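4.2 Does the promise survive the week?

The claim most often made for daily devotional reading is that hope heard on Sunday carries over into ordinary hours. It is an attractive claim, and the literature from congregations repeats it freely. We doubt that it has been tested. Most of the earlier work asks people in church, right after a service, whether the sermon will stay with them. They say yes. It would be odd if they said anything else.

Our own material comes from two congregations, Flekden and Melano, whose members received a short passage on exile or homecoming each morning in March. Of the 300 people invited, 90 agreed to take part, and 89 returned the closing form. That return looks impressive until one asks who agrees to such a thing in the first place. People who already pray at home are more likely to say yes to a study of prayer at home, and we have no way of removing them from the result.

The form asked where the passage was read and whether it came to mind again before night. The kitchen was a common answer to the first question, usually in the morning and usually with other work going on. Writers in the Hikell tradition make much of this. They treat household work as a kind of prayer, and the sink as a place where the promise is "greeted from afar." 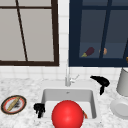
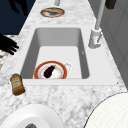
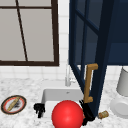 Figure 3. Computer-rendered views of a kitchen sink set in a marble countertop.

We are less sure. A reader who recalls a verse while washing up may be praying, or may simply be remembering — the form can't tell the two apart, and neither, we suspect, can the reader. Only 16 of those who returned it could give the sense of any passage in their own words. The others wrote that they had been "comforted" or "reminded," often without saying of what. Comfort counts for something. It is still a thin basis for the strong language of formation that fills the devotional handbooks.

The Mendoza scale, which scores hope by agreement with set phrases, gave a brighter picture for the same people. We give its results in the next section but place little weight on them. Several of its phrases are taken almost word for word from well-known hymns, and a person who has sung a line for forty years will agree with it whether or not it shapes the day. The two congregations also differ in how much they sing, and the scale makes no allowance for that.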